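Filed under: Robotics > Grippers & Tooling > Standards and Good Practice
Posted April 2025 by haltton_hex

Our new cell rules say wipe the fingertips every 37 cycles. Ruoxi Meng wrote them and won't tell me where 37 comes from. Does anyone follow a number like that?

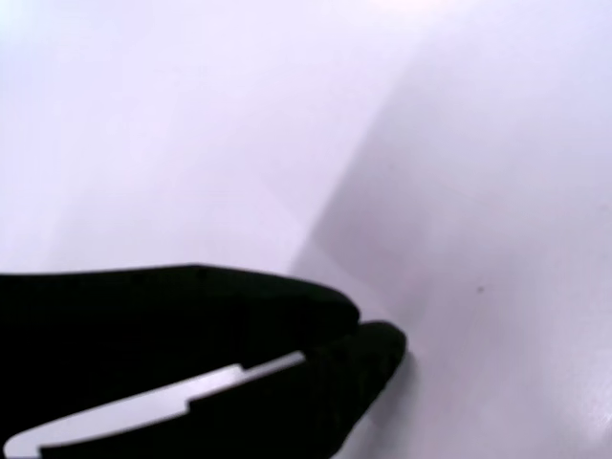
Fingers together over the white surface. Small dark speck off to the right.

zavala_tech: Sounds made up. We wipe at shift change, period.

flaritow9: Disagree. A bad number still gets people to look. Without one they skip it.

haltton_hex: They skip it now. The log says 99 wipes in February and I saw 2.

zavala_tech: Then fix the log first.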